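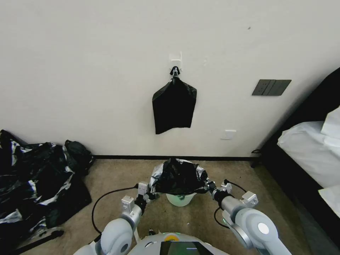
4.2 垃圾袋更换服务的评测

Arix双臂客房套件由Parnow公司提供，面向中小型酒店与长租公寓，以整机租赁加任务包订阅的方式交付。本节评测其中的“垃圾袋更换”任务包。按产品说明，该任务包涵盖取袋、开口、套袋和整理袋沿四个环节，部署时无须改造客房原有家具，也不要求更换垃圾桶。送评机型的软件版本发布于2019年5月26日，评测期间未作升级。

评测在Bernitz公寓的一间客房内进行。床具保留在原位，垃圾桶靠墙放置，备用垃圾袋挂于桶上方的墙面挂钩。这一布置由评测方与运营方共同商定，目的在于使取袋点和套袋点处于同一工作区内，从而把底盘移动对结果的影响降到最低。供应商在正式评测前有一次现场标定的机会，此后不得再调整任何参数。

薄膜类物体的双臂操作对服务机器人而言仍属较难的一类任务。垃圾袋质地轻软，表面反光明显，形状随抓取位置和气流不断变化，深度相机在黑色光面材料上又常常得不到完整的点云。现有产品多借助专用袋架或硬质袋口圈回避这一问题，代价是增加了耗材成本，也限制了可用的袋型。Arix套件未采用此类附件，仅依靠两只末端夹爪完成对袋沿的夹持与展开，这也是本次将其列为送评对象的主要原因。
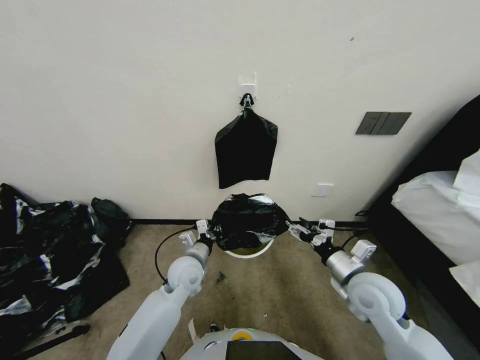 套袋环节的判定以袋沿为准：袋口须覆盖桶沿全周，夹爪松开后不得滑入桶内。袋沿外翻长度不均但不影响使用的，记为合格，并在备注中注明。夹爪在操作中触碰桶壁属于允许范围；若造成桶体倾倒，则该次试验即告终止，不再计入后续环节的统计。

全部试验近66次，分为3组，各组所用垃圾袋的厚度不同。对照产品为Brøndum公司的单臂方案，该方案须配合袋架使用，因此两者仅在总耗时和人工干预次数上作比较，不比较开口环节。每次试验由两名记录员分别独立判定，意见不一致时调阅头部相机录像复核。
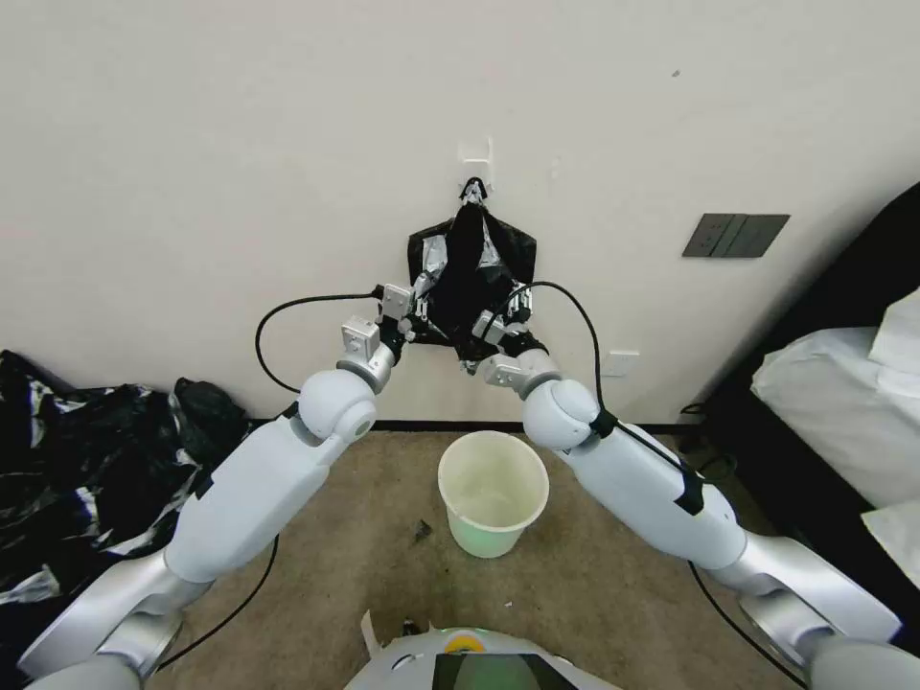 取袋环节的难点主要在于夹持点的选择。任务包提供“上部夹持”与“下部夹持”两种策略，前者夹取靠近挂钩的收拢处，后者夹取袋体下缘。上部收拢处层数多，夹爪容易同时夹住数层薄膜，给随后的开口带来困难；下缘较为松散，但袋体易随手臂运动摆动。图3为下部夹持时的情形，左、右夹爪分别夹住袋体的左下缘和右下部，两者之间仅留很窄的间隙，袋体上端仍挂在白色挂钩上，下方的垃圾桶尚未套袋。此时双臂呈V形向袋体收拢，腕部几乎处于同一高度区间，可供避让的空间有限，对轨迹规划的要求高于套袋环节。产品手册建议两夹爪的最小间距由供应商在标定时设定，评测方认为该参数应当向用户开放，以适应不同宽度的袋型。

线缆布置同样值得注意。图3中左侧线缆自夹爪上方向外绕出较大的弧形，右侧线缆则沿前臂走线，并以黑色卡箍固定。外绕的线缆在靠墙作业时占用额外空间，在家具较密的客房内有钩挂的风险。建议供应商在后续版本中统一两臂的走线方式，并在安装文件中给出工作区两侧的最小净空要求。

需要说明的是，上述评测仅在一间客房内完成，光照条件由室内照明控制，未涉及带盖垃圾桶和脚踏式垃圾桶。有内容物的垃圾袋的取出与封口属于另一任务包，供应商计划于9月送评，相关结果不在本节讨论之列。各组的合格率与耗时见4.3节。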